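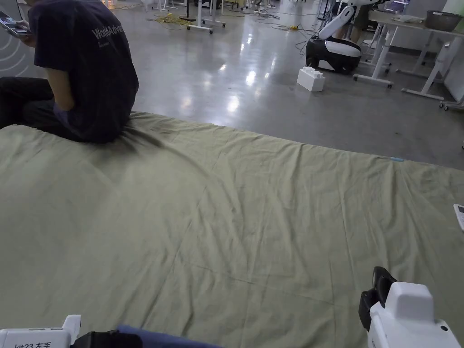 Kit23 at the floor sheet

List: gripper-upkeep
Subject: Re: Play in the fingers on kit23
Date: 14th July

Hello all,

Answering the question from Gimville, quoted here so the thread stays in one piece:

> We have one hand from a two-hand kit where the fingers close
> but the tips wander sideways when you load them. It shows up
> most on thin cloth. On a folded blanket you would hardly notice.
> We tightened everything we could reach and it was fine for a
> morning, then it was back. Is this a screw problem or are the
> pivots worn? Also, how often do you people check these? The
> sheet that came with ours says nothing on the subject.

We had the same fault on kit23, left hand, and it took us two tries to get rid of it. The first time we did what you did and tightened everything. That is the wrong order. If you run the tip screws down first while the pivots are slack, you lock the fingers together slightly off center, and the linkage spends the rest of the day pulling itself straight again. By the afternoon something has backed off.

What we do now, start to finish:

1. Power off, strap off, gripper on its back on the bench with the white base toward you. Open the fingers all the way and wipe the linkage with a dry cloth. Fleece is the worst for this. The fluff packs in behind the pivot discs and feels just like a stiff joint.

2. Back off all six hex screws on the linkage a quarter turn. Don't take them out.

3. Close the fingers by hand until the tips touch. Hold them there with a rubber band. A clamp puts too much load on one side.

4. Do the lower pair first, just above the base. Snug, then a small nip.

5. Then the pair on the pivot discs at the middle joints. These set how the fingers move, so go slowly. Tighten until you feel drag, then back off until the drag just goes away. Left and right should feel the same. If one side needs a lot more turning than the other to get there, the disc on that side is worn and you should swap it.

6. Tips last.

7. Band off. Open and close by hand 20 times. The tips should come together at the same point every time. If they don't, go back to step 4.

We use a small amount of the weak threadlocker on the lower pair and the tips, none on the pivot discs. Somebody here put it on the discs once and it crept in behind them, and that hand went in the spares box.

On wear: ours did turn out to have one bad disc. With the screw snug you could still rock the finger. A good one doesn't rock at all. We bought a bag of discs from Rizk and they fit without filing. The ones we had from the earlier order were a hair thick and had to be rubbed down on wet and dry paper, so check before you put one in.

On intervals: we go by closes. The log in Zindotance keeps a running total per hand, and we do a feel check every 600 closes and the whole list above whenever the feel check fails. The feel check is one minute. Close the fingers on a strip of thin cotton, pull it sideways, and watch the tips. If the tips move with the cloth, do the list. Left and right hands of the same kit do not wear together. Our left hands go sooner, maybe from how people hold down the cloth with one and pull with the other. So keep two totals, and keep the kit number and the hand on the housing in large print. We had two left hands in one case for a week.

The case foam is also worth a look. Ours pressed on the fingers with the lid shut and held them half open overnight. We cut the slot out to 175 mm and the trouble stopped.

One more point about where to test. The bench is no good for the final check. Flat cotton on a hard table gives you nothing to pull against. We take the hand back out to the floor sheet or the bed and do a few picks on a real fold before signing it off. A wrinkle in a bedsheet will find side play that the bench misses.

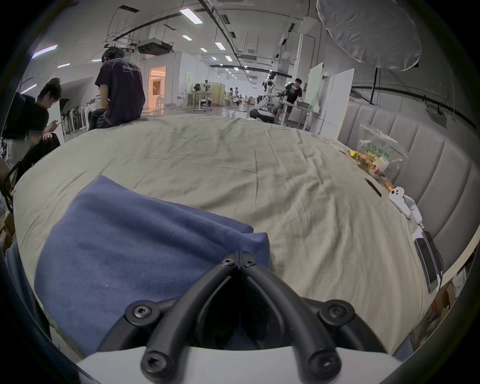 Tramiswood wrote:

> Agree on the order, lower pair, discs, tips. We arrived at the
> same thing. I would not back off all six at once, though. We
> do one side at a time so the other side keeps the fingers in
> line, and it saves the rubber band. It is slower. Also please
> check the driver. We rounded off nine screw heads before we
> noticed the key was worn at the end. We now cut the end off
> the key when it gets shiny and carry on with the fresh part.

The worn key is a good point and I had left it out. Ours gets replaced with each bag of screws. A rounded head on a pivot disc is a miserable job to get out, and you will mark the finger doing it.

On one side at a time, I tried it on our spare. It works if the discs are good. With the bad disc still in, the tight side dragged the loose side over and I ended up with the tips crossed. So perhaps: one side at a time for a routine check, all six if you already know there is play.

For Gimville, I would start with the rock test on the middle joints before you touch anything else. Screw snug, hold the base down, push the finger sideways at the joint. If it rocks, order discs and leave that hand out of use until they come. If it doesn't, do the list once in the right order and tell us what total it reaches before the play is back.

Does anyone have a torque figure for the tip screws? We go by feel and would like a number for the sheet we keep with the cases. We are rewriting it in November.

Regards,
kit bench

--
gripper-upkeep mailing list
Reply to the list, please, and trim your quotes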